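Roseo Sorting Cell: Wrist Cable Fault and Unplanned Stops
Frequently Asked Questions for Operators and Integrators

Applies to all Roseo cells running the three-bin layout (BOTTLE, PLASTIC, CAN) with Clasenell control software. Read this page before returning a stopped cell to service.

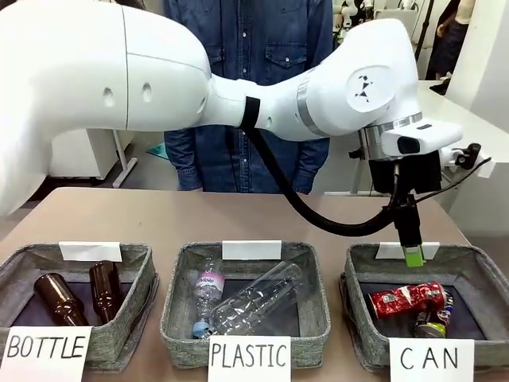 The fault covered on this page is an intermittent loss of the gripper signal while the arm is moving. The controller reports it as code 651. In most cases the cell stops and holds position. In a smaller group of cases the gripper opened before the stop was complete and the item was dropped. Both outcomes are treated as the same fault and have the same repair.

What does code 651 mean?

The controller did not receive a valid gripper status message for 200 milliseconds. It does not tell you why. The gripper may be fine, the cable may be fine, and the connector may be the only bad part. Do not order a new gripper on the strength of the code.

What causes it?

The gripper cable leaves the arm at the strap, loops below the forearm, and comes back up to the gripper. If the strap is too tight or has slipped toward the wrist, the loop loses slack. Repeated wrist rotation then bends the cable at the same point every cycle. One conductor fails first, usually the status line. The break opens and closes with wrist angle, so the fault comes and goes.

Why does it show up mostly over the CAN bin?

On the standard layout the CAN bin needs the longest reach from the strap. The loop is pulled flattest there. A cell with the bins in a different order will show the fault over a different bin.

When was this first reported?

In March, at the Murkwood site. The cell had logged 1717 picks in the shift when it stopped with a can in the gripper. The operator cleared the code and restarted. The code came back four picks later, and on the second restart the gripper opened above the table between two bins. The can landed on the table. There were no injuries. The cell was locked out and the cable was sent to Ccori for sectioning, which found one broken conductor 30 mm from the strap.

Is this a safety fault?

Yes. The emergency stop and the protective stop use separate wiring and are not affected. The hazard is the gripper opening when it was not told to, and the arm resuming motion after a reset while someone is still reaching for the dropped item.

Glass is the main concern. A bottle dropped from transfer height can break on the table or on another bottle in the bin.

Can I clear the code and keep running?

No. Earlier versions of the operator card allowed one reset. That instruction is withdrawn. If you have the old card at the cell, remove it. The first 651 takes the cell out of service until the cable has been inspected.

What do I do when the cell stops with 651?

Press the emergency stop. Do not pull the item out of the gripper by hand.
Keep everyone out of the arm's reach, including on the far side of the table.
Write down the wrist angle, the target bin, and the pick count from the status page.
Lock out power to the cell. The gripper may release the item when power is removed.
Wait for the arm brakes to engage, then retrieve the item. Wear cut-resistant gloves for glass and crushed cans.
Tag the cell and call maintenance.

How is the cable inspected?

With power locked out, open the strap and run the cable between finger and thumb from the strap to the gripper. Feel for a flat spot or a stiff section. Unplug both ends and look for pushed-back pins. Then put a continuity meter on the status pair and flex the cable through its full loop by hand. Any momentary open is a reject. A cable that passes on the bench but came from a cell with two or more 651 entries is also a reject.

Can the cable be spliced or taped?

No. Replace it.

How should the strap be set after replacement?

Close it so that the cable can slide under it with light finger pressure. The strap must sit on the joint, clear of the forearm. With power restored and the area clear, jog the wrist to both ends of its travel at reduced speed. The cable should never pull straight and should never touch the rim of a bin or the cards clipped to the bins. If it catches a card, shorten the loop a little and repeat the jog from the start.

How often should it be replaced if there is no fault?

Every 3000 operating hours, or at the first sign of stiffness. Sites that run mostly cans should check the strap position weekly. Murkwood does theirs on Wednesday before the first shift.

Does the software update fix the problem?

No. The Clasenell update changes what happens after signal loss. The gripper now holds its last commanded position and the reset button is disabled until a maintenance login is used. The cable will still fail if the strap is wrong. Install the update and do the inspection.

May people stand near the table while the cell is running?

Only outside the marked reach of the arm. The speed limit in collaborative mode was set for contact with the arm itself. It does not cover dropped or thrown items. Demonstrations and layout checks with people close to the table must be run at reduced speed with a trained operator holding the enabling device.

Do the felt bins need to be changed?

No. Check that they have not shifted on the table after any 651 stop, and reposition them if needed. A bin that has moved can put the finger pad into the back rim on the next cycle, and that produces a separate force-limit code.

Are other cables affected?

No failures have been reported on the thin cable at the wrist fitting. Look it over during the same lockout.

Who do I send reports to?

Send the log file, the three values you wrote down, and the removed cable to Wálter Montoya, field service, Roseo. Bag the cable without coiling it tightly and mark the strap end with tape. Cables received without the strap end marked cannot be matched to a bend location and will be scrapped.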